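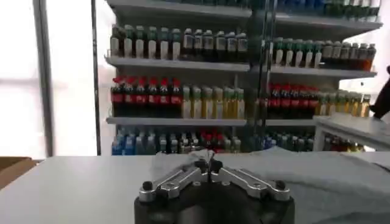 Thursday, March 21, 2024
By Priya Lindgren

We are looking for 11 people to spend an afternoon at the Lesach open day and be hard to please. The firm is showing a robot arm to shop owners and the press, and it has agreed that a group of outsiders can watch the whole programme, set some of the tasks and write down what they make of it. The brochure says the arm "handles everyday items with ease". I have read that line about a good many machines. One of the jobs on the list is picking up a grey cloth from a table, and the part of it I'd like you to watch is the moment when two thin fingertips close on the middle of a crumpled heap. The shelves of bottles behind the table will look very nice in the press pack. I am more interested in the cloth.

You do not need to know anything about robots. If you work in the trade, or have worked for Lesach, Trata or Indholm in the past two years, please leave the places for others. We would like to hear from people who fold, stack, wipe or carry things for a living: shop staff, cleaners, laundry workers, care workers, kitchen hands. People who have been told that a machine will soon do part of their job are especially welcome, whatever they think of the idea.

What the afternoon involves

We meet at noon at the Naqvi building, second floor, for a sandwich and a short talk from Noemi Ridgeway, who will explain the scoring sheet. The demonstration starts at one. You will see the planned tasks first, run by the Lesach team in the order they choose. After the break it is our turn. Each of you may ask for one task to be done again with something changed – the cloth dropped in a different place, say, or bunched up tighter. The team may refuse, and if they do, you write down that they refused and what reason they gave.

Please note every time a member of staff touches the cloth, the table or the controls. At the January visit, to another firm, we had three pages on how smooth the arm was and hardly a word about the man who kept stepping in to straighten things. I include my own notes in that.

There will be time for questions at the end. Ask what it costs to run, who resets it, and what happens on a Saturday when it stops. Tõnu Lepik will keep a record of the answers, including the ones we don't get.

Pay and terms

The fee is 40 pounds an hour for five hours, plus travel up to a further 40. It is paid by us out of our own funds and does not depend on what you write. Lesach will see the final report on the same day as everyone else. They asked for a week's notice and we said no.

You will be asked to sign a form saying you understand the safety rules. You will not be asked to sign anything about keeping quiet, and if somebody hands you such a paper at the door, bring it to me before you sign.

How to apply

Write to Ansel Blackwood at the Naqvi front desk, quoting reference 913. Tell us in no more than 500 words what you do for work and describe one task with your hands that you think is harder than it looks. No CV, please. Let us know about any access needs, as the demonstration hall has steps at the main door and a lift round the side. We will answer everyone, though it may take us a fortnight.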